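Konotholm Workrooms
Table and Floor Inspection, Room 5, Hrynyshyn Building
Form: Trivideck general room checklist, revision 3
Inspection month: November
Completed by: Hryhorii Hordiienko
Start of inspection: 15:00

Result codes
OK = meets the requirement
OBS = observation, no action required before next use
ACT = action required, see action list
N/A = does not apply to this room

Scope: tabletop, open containers on the table, canned drinks used as contents, floor covering next to the table, lighting at table level. Electrical items are recorded on a separate form and are not repeated here.

Section A. Tabletop

A1. Surface free of cracks, splinters and raised edges
Result: OK
Comment: Checked by hand over the full area. The raised rim was pressed at the corners and does not move.

A2. Surface clean
Result: OBS
Comment: Pale scuffs, dust marks and small white flecks. All are cosmetic. Dust shows strongly on a dark matte top and should not be read as poor cleaning without a wipe test. The wipe test left a light gray mark on the cloth.

A3. Table stable under hand load
Result: OK
Comment: Loaded by leaning on each corner. No rocking.

A4. Table edges visible from normal standing position
Result: OBS
Comment: Dark rim against a dark top. An item pushed toward the rim is easy to misjudge. Light edge tape was suggested at the previous inspection and remains a suggestion.

A5. Liquids on surface
Result: OK
Comment: None found at the time of inspection.

Section B. Open cardboard box

B1. Box is the correct type for the task
Result: OK
Comment: Square, open top, no lid. Cardboard walls with a band of gray duct tape around the lower outside.

B2. Walls upright and square
Result: OK
Comment: Each wall was pushed outward with two fingers at mid height. Slight flex, full return.

B3. Corners closed
Result: OBS
Comment: At the front corner the cut edges of the cardboard meet below and the seam can be seen. The seam was not open enough to admit a fingertip. Monitor. If the gap grows, replace the box. Do not add another layer of tape over a loose corner.

B4. Tape firmly attached
Result: OK
Comment: Edges of the band rubbed with a thumb. No lifting. A lifted edge catches on sleeves and on can rims and would be coded ACT.

B5. Inside floor of box flat
Result: OBS
Comment: The floor carries a thin diagonal line with a dark marking near the middle. The marking does not affect the result. Press the area before use. If it feels sticky or stands up from the cardboard, code ACT.

B6. Box placed away from table edge
Result: OK
Comment: Box is kept near the center of the table. Correct position.
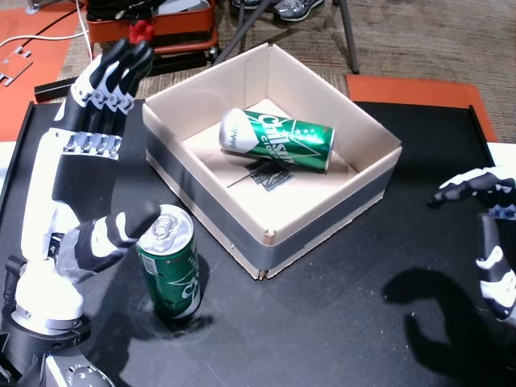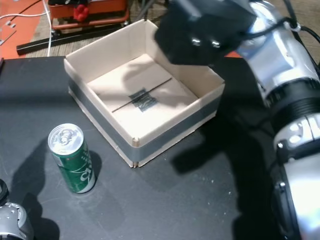
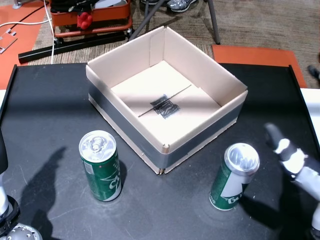
Sections A to D. Open box and green cans on the table in Room 5.
Photos: Hryhorii Hordiienko, Konotholm Workrooms

Section C. Cans

C1. Cans sealed
Result: OK
Comment: Lids and tabs checked by touch. The closed tab is easiest to see on the left can in the third photo. An opened or part-empty can must not be used as contents.

C2. Cans free of dents at the rim and along the side seam
Result: OK
Comment: Rotate each can a full turn while checking. A dent at the rim means the can is removed from use the same day. Shallow dents in the body may stay in use if the can stands straight.

C3. Cans stand without support when placed upright
Result: OK
Comment: Upright can observed to the left of the box. Stands flat on its base.

C4. Cans lying down are contained
Result: OBS
Comment: A can on its side inside the box, as in the first photo, is contained by the walls and is acceptable. A can on its side on the open tabletop is not contained and depends on the rim to stop it. Place cans upright whenever they are outside the box. Box B6 and this item should be read together.

C5. Cans at room temperature
Result: OK
Comment: Chilled cans collect water on the outside. That water softens the box floor. Store the spare stock on the shelf and keep it out of the refrigerator.

C6. Labels readable
Result: OK
Comment: Green cans with white lettering. The can in the box in the first photo carries the Chilsung Cider name. Contents list and date are to be checked at the storage shelf.

C7. Spare stock stored low
Result: ACT
Comment: The unopened tray was found on the top shelf of the Grornomero rack. Full trays go on the bottom shelf. See action 1.

Section D. Floor next to table

D1. Carpet flat, no loose edges
Result: OK
Comment: Beige carpet. Walked in both directions along the table.

D2. Mats flat and not overlapping the walkway
Result: OBS
Comment: Orange mats beyond the table. Corners checked for curl. One corner lifts slightly when stepped on and settles again. Turn the mat over at the next cleaning.

D3. No loose items on floor or mats
Result: ACT
Comment: Small silver metal bracket on the left mat, visible in the first photo. A part of this size can be kicked under the table or stepped on. See action 2.

D4. Cables routed clear of feet
Result: ACT
Comment: White cable lies in a loop across the same mat. A loop is a greater trip risk than a straight run. See action 3.

D5. Path to door clear
Result: OK
Comment: Walked at normal pace from the table to the door and back. Door opens fully.

Section E. Lighting

E1. Contents of box visible without leaning over
Result: OK
Comment: The inside walls are pale and the floor of the box can be read from standing height. Soft shadows inside, acceptable.

E2. Shadows on tabletop
Result: OBS
Comment: Strong dark shadows fall on the table beside taller objects. On a black top a dark item lying in shadow may be missed. Sweep the shaded areas by eye before wiping down.

E3. Glare
Result: OK
Comment: The can lids reflect. The tabletop does not. No glare at eye level when standing.

E4. Lamps working
Result: OK
Comment: All switched on and left on for the length of the inspection. No flicker.

Section F. Cleaning and waste

F1. Cloths and cleaner available
Result: OK
Comment: Use a damp cloth only. Spray on the cloth and keep the spray away from the cardboard.

F2. Spill material within reach
Result: OK
Comment: Paper roll on hook by the door, almost finished. Replacement placed beside it during the inspection.

F3. Damaged cans disposed of correctly
Result: OK
Comment: Empty into the sink first. Metal goes in the marked bin. A leaking can is carried in a plastic tub and is not carried in the cardboard box.

F4. Worn boxes removed
Result: OK
Comment: Flatten and strip the duct tape before recycling. Tape left on goes to general waste.

F5. Waste bins below fill line
Result: N/A
Comment: Bins for this room are in the corridor and are covered on the corridor form.

Action list

Action 1 (from C7). Move full tray from top shelf to bottom shelf. Lift with two people if the tray is still wrapped. Responsible: room user. Due before next session.

Action 2 (from D3). Remove bracket from mat and place in small parts bin. Check whether a screw belongs with it. Responsible: room user. Due immediately.

Action 3 (from D4). Straighten cable and run it along the wall. Fit floor cover if it must cross the mat. Responsible: building services, Hrynyshyn Building. Due within 5 working days.

Comments carried over from previous form

Light tape for the table rim: open, no decision.
Box replacement: the wording "replace when soft" was too vague. Replace when a wall no longer returns after being pushed, or when the front corner seam opens.
Request for a second box as a spare: approved, not yet delivered. Same outside dimensions required so that the tape band sits at the same height.

Form copy kept in the wall holder inside the door. Next inspection uses the same revision unless a newer one has been posted there.

Signed: H. Hordiienko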